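Écrire à la main tous les jours : vous tenez comment ?

Mirabelle_k
Bonjour à tous ! Je me suis remise à l'écriture manuscrite en décembre, après des années de clavier, et je suis complètement accro (trois pages chaque matin avant le café, qui l'eût cru !). Par contre j'ai le poignet en compote au bout d'une page et demie. Vous faites quoi, vous ? Changer de stylo, changer de papier, faire des pauses ?

Hornard
Bienvenue au club ! Pour le poignet, regarde d'abord comment tu tiens ton stylo. Si tu as l'ongle blanc, tu serres trop. J'ai passé 18 ans à écraser mes pointes comme une brute avant qu'un collègue me le fasse remarquer. Depuis je suis au stylo plume et je ne reviendrai pas en arrière, on n'appuie presque plus.

pti_buvard
Mouais, le stylo plume, il faut arrêter d'en faire un remède miracle. Je suis gaucher, j'ai essayé, j'ai surtout repeint ma manche. Un gel pas trop fin sur du papier lisse et ça glisse très bien aussi.

Hornard
Gaucher, c'est un autre sujet, je te l'accorde. Mais il y a des encres qui sèchent vite !

pti_buvard
Et qui sèchent aussi dans la plume quand on part en week-end :)

Jirayu Thepsuriya
Je mets tout le monde d'accord : c'est le papier ! J'ai acheté un cahier Kandwood de 300 pages chez Phuthong, le papetier à côté de la gare, et c'est un bonheur. Ligné à 8 mm, un ivoire très doux, aucune transparence au verso. J'écris jusqu'à 89 lignes d'affilée sans m'arrêter – oui, je les ai comptées, j'étais trop content. Avant j'avais un bloc à deux sous qui accrochait comme du papier de verre et je croyais que c'était ma main qui fatiguait.

Clustness
Pas d'accord du tout, et je le dis avec affection. On peut s'acheter le plus beau cahier du monde, si la chaise est trop basse on aura mal quand même. L'avant-bras doit reposer entièrement sur la table. Je le répète à mes élèves de calligraphie chaque lundi et ils me regardent comme si je leur parlais de mécanique.

Mirabelle_k
Alors là, Clustness, tu m'as eue ! J'écris au bout de la table, coude dans le vide. Je vais me faire de la place dès ce soir.
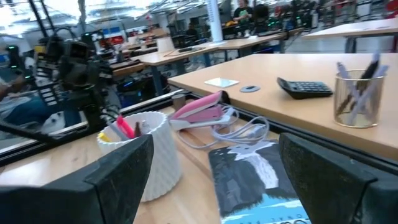

Et je vais essayer un papier plus lisse en même temps, tant qu'à faire. Pour la plume j'hésite encore, les histoires de manche repeinte m'ont un peu refroidie…

Hornard
Prends-en une d'écolier, pointe moyenne, ça coûte trois fois rien et tu sauras vite si ça te plaît.

pti_buvard
Ou un gel. Je dis ça, je dis rien.

Clustness
Et remonte ta chaise !

Mirabelle_k
Coussin installé, coude sur la table, deux pages sans douleur ce matin !! Je file chez le papetier samedi pour la suite.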